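Small tabletop arms in a shared workroom: which rules should be written down?

Posted in Workshop Safety and Practice

Parvaneh Kermani

I am responsible for drafting the bench rules for a shared workroom at Kistport, where members will be permitted to use small tabletop robot arms for handling and insertion exercises. The arms are light, largely printed in plastic, and driven by hobby-grade servos. The parts they handle are gears, rods and similar pieces.

Our existing rules were written for drill presses and saws and do not transfer well. They require a fixed guard and a foot switch at every station, and I do not believe either is suitable at this scale. At the same time, I would not wish to adopt no rules at all. Two arms may share one surface, and members aged 14 and over are admitted with a supervising adult.

I would be grateful for advice on three matters. First, what should a user be required to check before the motors are powered? Second, should a person be allowed to reach in and correct a part while an arm is holding it? Third, is there an accepted practice for cables, cloths and other items on the work surface? References to rules already in use elsewhere would be welcome.

Esfahani Bench Group

Our group has maintained a written procedure for arms of this type since June, and the following is offered on that basis. It should be adapted to local conditions and does not replace any standard or law that applies to your premises.

Before power is applied, the user should confirm that the base is clamped or otherwise held, that every fastener on the wrist and gripper is tight, and that no cable can be caught between two links at any point in the travel. Printed parts should be inspected for cracks along the layer lines, particularly near bolt holes. A cracked part is to be replaced. Glue repairs are not accepted on any piece that carries load.

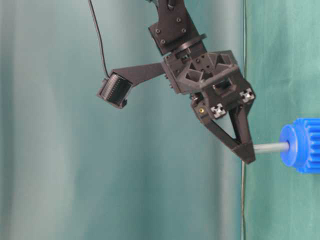

Cables that pass near a moving joint should be given enough slack for the full range of motion and no more. We require the user to move the arm by hand, unpowered, through its whole travel and to watch each cable while doing so. This takes little time and has prevented more faults in our room than any other single rule.

On the second matter, our procedure is strict. No hand enters the reach of the arm while the motors are powered, including when the arm is standing still. A servo that is holding position can move without warning if a command arrives late or a connection drops. If a gear or rod is crooked, the user stops the program, supports the arm, cuts the power and then corrects the part. Supporting the arm first matters, as many small arms will fall when power is removed.

Where two arms share a surface, each should have its own marked area, and any overlap should be entered only by one arm at a time. The power switch for both must be within reach of the person in charge - one switch, clearly labeled. Speed is limited to 5 percent of maximum for the first run of any new program and may be raised afterward by the supervisor.

A cloth is acceptable as a work surface covering if it is secured at the edges. Loose folds can shift a part from its expected position or catch on a fingertip. Tools and spare hardware are to be kept off the cloth during operation.
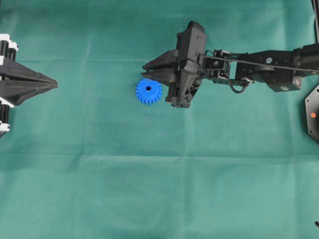
Brittany Tremblay asked whether the speed limit is necessary for arms this small, given that the servos stall easily. In her view a pinched finger is the worst likely result, and a rule that users find excessive will be ignored when the supervisor leaves the room.

The concern is a fair one. We have kept the limit because it protects the equipment as well as the user, and a stalled servo left under load can overheat. The figure itself is open to revision - the requirement for a slow first run is the part we would retain.

Clornix

We just keep one page taped to the wall. Power off before hands go in, safety glasses on, long hair tied back. I would not make it longer than that or members will not read it. Also check whether your insurance covers the 14-year-olds.

Parvaneh Kermani

Thank you for these replies. I shall propose the full procedure as the governing document and a single posted page for the bench itself. The insurance question has been referred to our office. If any reader has wording for the shared area between two arms, I would still be glad to receive it.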